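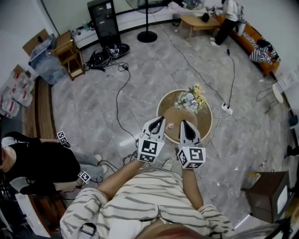 Sport Admin 2, handout 4
Squad lists, registration and the loan window
Trestow site, updated 9/23/26

Read before the seminar. Bring the blank squad sheet from handout 3, we'll be filling it in. Slides go up after, not before.

1. What a squad list is for

Three jobs. Says who can play. Says who is being paid on a playing contract. Gives the league something to check against when another club complains. Most of the trouble in this topic comes from people mixing up the first two.

A player can be under contract and not registered. Happens all the time: long injury, paperwork missed, squad full. Still gets wages, still trains, can't play in a league match. Other way round is rarer (registered, no contract) and normally means a non-contract player, covered last week.

Term to learn: eligible. Eligible = registered + not suspended + not cup-tied + not on the long absence list. All four. Students lose marks every year for writing "registered" when they mean "eligible".

2. The worked league

We use the Ursu League all term so the rules stay the same from one handout to the next. Two clubs matter for this one, Pridside and Brillik.

Rules you need:

Senior squad limited to 80 points. Each player carries points depending on age and senior appearances. See table in handout 3, don't try to memorise it.
Matchday group no bigger than the number on the team sheet, substitutes included.
Loans in: up to 9 in a season, counted on the day of signing, and a loan cancelled early still counts.
Long absence list: minimum stay 12 matches. Player's points come off the squad total while they're on it.
Loan window shuts at the end of November. After that emergency goalkeeper loans only.

Note the points limit applies to the squad as registered, not the team picked on the day. You can't fix an overfull squad by leaving somebody on the bench.

3. The long absence list

This is the bit that comes up in the assessment so go slowly.

Club sends the form plus a medical letter. League accepts or sends back. Clock starts from the first league match after acceptance. Not from the injury. Not from the date on the letter. Cup matches don't count towards the minimum. Friendlies obviously don't.

Why clubs like it: frees points, so someone else can be registered.
Why clubs hate it: player gets better early and has to sit there. No early release for fitness. There is one exception, where the registration is being transferred permanently, and then it's the new club's problem.

Backdating. A club may ask for the list to be backdated if the player hasn't appeared since the date asked for. League can go back as far as two matches. Was three under the old rules, so if you are using an older past paper the model answer will look wrong. It isn't, the rule changed.

Coming off the list. Points go back ON. This is the step everyone forgets. If the club used the room to sign a replacement it now has to move someone out before the returning player can be registered, and that has to be done in the right order on the form: departure first, return second. Wrong order = form bounced = player misses a match.

4. Case: Pridside and the second keeper

Pridside are at the points limit exactly. First choice keeper hurt in training, out for a long spell. Second keeper is fit. Third keeper is a youth player with no senior appearances.

Options on the table

a. Do nothing, promote the youth keeper to the bench. Costs nothing in points. Risk is plain.
b. Long absence list for the first choice, loan in an experienced keeper. Uses one loan. Uses most of the points freed.
c. Wait for an actual emergency and use the emergency goalkeeper rule. Needs both senior keepers unavailable, so can't be used yet.

Pridside went for b. Form went in late, after the weekend fixture, so that match didn't count towards the minimum. Loan keeper arrived from Brillik and couldn't play against Brillik, standard clause. With the second keeper then suspended for one match, guess which match.

Things to pull out in your answer: timing of the form, the loan clause, why option c became possible for that one fixture and what evidence the league would of wanted. Attendance that day was 2757 and the gate split is in handout 6, ignore it for now.

5. Announcing a move

Short section. Press notice for a squad move should have: who's in, who's out, what list they're moving to, from which match it applies. Reason in general terms only. Medical detail is the player's, get written consent or leave it out. "Leg injury" is usually plenty.

Don't announce before the league confirms. Seems obvious. Clubs do it anyway, and then have to take the post down.

Don't give a return date. Give the earliest match the rules allow, if you must give anything.

6. Common mistakes from last year

counting cup games in the minimum stay
treating a cancelled loan as if it gave the slot back
forgetting points on return (see 3)
mixing up suspension and the absence list. A suspended player's points stay in the squad total
quoting the old backdating rule
writing half a page about tactics. No marks for tactics

7. To do

Fill in the Pridside squad sheet twice, once for the day before the injury and once for the day the loan starts. Show the points total both times. Then write the press notice, one paragraph, plain words.

Reading: league rules section on registration, all of it, and the section on loans up to the appendix. Skip the appendix unless you're doing the transfers essay.

Next handout: disciplinary points and appeals. Bring a calculater.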